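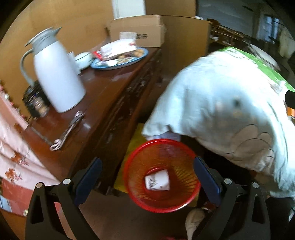
My dataset of tidying demos passed 1370 episodes last night and I'm so pleased I had to tell somebody! All of it is in real homes with a hand-held gripper, no arm anywhere near it, and the plan is a policy that can do small chores in a room it has never met. The newest batch is the wastebasket task, the red mesh one with a single paper cup at the bottom, held between the blue pads while somebody in a white shirt leans in right next to it. Half of me loves this stuff and half of me wonders if I'm poisoning the training set. So, people in view: do you keep those episodes or throw them out? I'm aiming for 2000 before I train anything serious.

Setup for those who asked in my last thread: printed fingers, the Tulel mount, Pelkonen logger for the poses. Everything gets cut into episodes in Dralora afterwards.

- meshbasket

------

tallowpine
Posted 7:12 PM

Congrats, 1370 is a lot of wrist work! I'd keep them. My first set was 600 episodes of me alone in a very clean kitchen and the policy was lovely right up until my partner walked past. Then it froze, or it drifted toward the sleeve. Recorded 6 short sessions with people wandering around and the drifting mostly went away.

------

gradient_goose
Posted 7:40 PM

Going to disagree. Keep a few, sure, but a big white shirt blurred across the right side is a lot of pixels that tell the policy nothing about where the basket should go. If that shirt is in most of the wastebasket takes, you're teaching it "white shirt = basket task." I've had a policy key on a striped dish towel, it was a miserable week.

Is it the same person and same shirt all the way through?

------

meshbasket
Posted 7:58 PM

Same person for that whole house, yes. Different shirt in the morning takes but I'd have to check how many. Good point about the towel, ugh.

------

knurl
Posted 8:05 PM

What I'd worry about is the mesh. Perforated baskets did terrible things to my pose tracking, all those little repeating holes. How is the Pelkonen handling it up close?

------

meshbasket
Posted 8:21 PM

Better than I feared! It loses lock when the basket fills the lower half of the view and there's only floor behind it. With the sideboard in view it's fine, there's so much on there to hold on to - thermos pitcher, canister, the plate of cookies, scissors, the carved drawer fronts. I used to clear every surface before recording and I've completely stopped doing that. My lost-tracking rate on bare white rooms was awful.

------

tallowpine
Posted 8:30 PM

Seconding clutter. Clutter is the best thing that ever happened to my tracker.

------

gradient_goose
Posted 8:44 PM

Clutter yes, but move it between takes! If the scissors lie at the same angle on the same spot for a whole afternoon you have one scene with a lot of copies. I'd take 600 episodes over many rooms before 2000 in a handful. How many houses are you at?

------

meshbasket
Posted 8:59 PM

Six. And no, I don't move things enough. I get into a rhythm and it's so satisfying to just go go go that I forget.

------

knurl
Posted 9:10 PM

Glossy top on that sideboard too. Do you see reflections messing with anything when the window is behind it?

------

meshbasket
Posted 9:26 PM

A little in the late afternoon. I lock exposure at the start of each episode now and it helped. Before that the brightness jumped whenever somebody bent over the basket, because a white shirt is basically a reflector.

------

evwood_ash
Posted 10:02 PM

I run the collection days for the Evwood reading group so I've cleaned a lot of other people's episodes. My two cents:

Tag them, don't delete them. One field in Dralora, person yes/no, and a second one for whether the person is touching the object. Then train once with everything and once without the "touching" ones and compare. You'll have your answer for your own task, and it might not match mine or anybody else's.

Also vary the contents. A cup lying on its side at the bottom of a basket is a great case, but do some with it standing up, some with the basket empty, some with paper on top. Ours learned that a basket always has exactly one white thing in it and got very confused by a banana peel.

------

gradient_goose
Posted 10:15 PM

OK, tagging is the right call, I'll give you that. I still think most of the blurry ones end up in the bin.

------

tallowpine
Posted 10:18 PM

Blur is free augmentation, goose. Fight me.

------

gradient_goose
Posted 10:20 PM

Blur on the object, maybe. Blur on a shirt is just a shirt.

------

meshbasket
Posted 10:47 PM

Love this thread, thank you all. Plan for the next house: two tags like evwood_ash said, move at least three things on every surface between takes, swap baskets halfway (I have a solid plastic one, knurl, so we'll get a comparison on the tracking too). I'll do the with/without training runs once I hit 2000 and post the numbers, probably in February if the GPU queue behaves.

knurl, do you still have your mesh logs? I'd like to see if yours drop out at the same distance.

------

knurl
Posted 11:03 PM

Somewhere on the old drive. I'll dig tomorrow. They're in the old format so you'll need the converter from the Pelkonen thread, second page, the first one is broken.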